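13 Jan 2018

Quick one before I have to go move the car. Back from Grodwood, knees sore, boots still on the newspaper in the hall. Said I'd write up the walk for the people who asked (hi Benedicta) so this is me doing it, badly, on one cup of coffee.

The plan was the long loop. Braltley station, up through the lower wood, along the ridge, down the far side to Minami for soup, bus home. Mateja had it all written out on the back of an envelope. Left the envelope on the train. So – memory.

First thing to say is the trail from Braltley has moved. If you've got the old map, the one with the green cover, it still shows the path going left at the water tank. Don't go left. Left is somebody's yard now and there's a dog. Go right, past the fence with the blue twine, and the new path picks up behind the hedge. Took us 4 tries to find the gap. Isamu found it in the end by falling through it.

Lower wood was lovely. Dead quiet, frost on the north side of everything, that squeaky kind of snow in the hollows left over from December. I'd forgotten how much I like walking when it's too cold to talk. You get into a rhythm. Breathe, step, breathe, step, think about lunch.

I've been trying to get out more since the fall. Long story, part of it is work, part of it is the apartment being so small that if I stay in all weekend I start rearranging the spoons. Doctor said walk. Didn't say where. I started with the reservoir, round and round, and got so bored I was giving names to the ducks. Then Mateja said come to Grodwood, and I came to Grodwood, and that was that.

The ridge is the hard part. The sign at the bottom says 948 feet and I believed it the first time and I don't any more. Feels like double. The steps they put in last year are all a little too tall for a normal leg, so you sort of lurch. Abelardo went up them like a goat and stood at the top eating an orange, which I thought was rude. I stopped at the bench. I stopped at the other bench. There's a spot between them where the trees open up and you can see all the way to Stisendale, and I stopped there too and pretended it was for the view.

Wind on top was brutal. Hat went. Got it back. Went again. Ended up carrying it, which left me with cold ears and a cold hand both.

What I learned about gear, since I get asked:

- Two thin pairs of socks beat one thick pair. I fought this for years. I was wrong.
- Flask with the screw cup, not the flip lid. Flip lid leaked all over my sandwiches. Tomato soup on cheese and pickle, not terrible, wouldn't repeat.
- Bring cash for Minami. The card machine is broken again.
- Poles. I'm not too proud for poles now. Yasuo lent me his and I'd like to formally apologise for everything I said about poles.

Downhill to Minami was ice the whole way. Proper glass. We went sideways hanging on to trees, and anywhere there wasn't a tree we sat down and slid. My coat will never be the same. Isamu's phone went out of his pocket and skated off ahead of us for what felt like a week. Screen fine! Case gone. If you find a yellow phone case on the Minami side, it's his, he'd like it back.

Soup was barley. I had two bowls and the end of Mateja's bread. There was a heater by the window and my gloves were on it for the whole of lunch and came off smelling like toast. The lady there said they'd only had a handfull of people through all week because of the ice, and she looked at us like we should maybe have taken the hint.

Missed the bus, obviously. Route 334, it goes at ten to and we came round the corner at nine minutes to, and watched it leave. Next one an hour later. So we walked along the road to Stisendale, no sidewalk, headlights in our faces, everybody grumpy and nobody saying so. Abelardo had one orange left. Five people, one orange. It helped more then you'd think.

Home, bath, slept like a brick.

Other stuff. I brought back a coat pocket full of pine cones, same as every time. There's a bowl of them by the door and another on the windowsill and the bathroom has a few, don't ask. They do open up when the heating's on, you hear them at night, little ticking noises. First time it happened I got up and checked the faucets. I like the big lumpy ones best, the ones that are nearly black until they get some light on them. 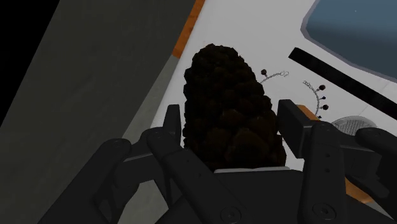
*Tall, dark and knobbly. My favorite kind of cone.*

Next walk is probably the flat one, along the canal, on account of everybody's knees. Benedicta is in for that if her cold clears up. Yasuo says maybe, and wants his poles back either way. I'm voting for a late start and a train that doesn't involve changing at Braltley, where the waiting room is locked and the vending machine took my money and gave me somebody else's choice of chips.

If anyone has a newer map than the green one, let me know where you got it. The bookstore only has the old ones, marked down, and now I know why.

Right, car. They ticket at six and it's five to.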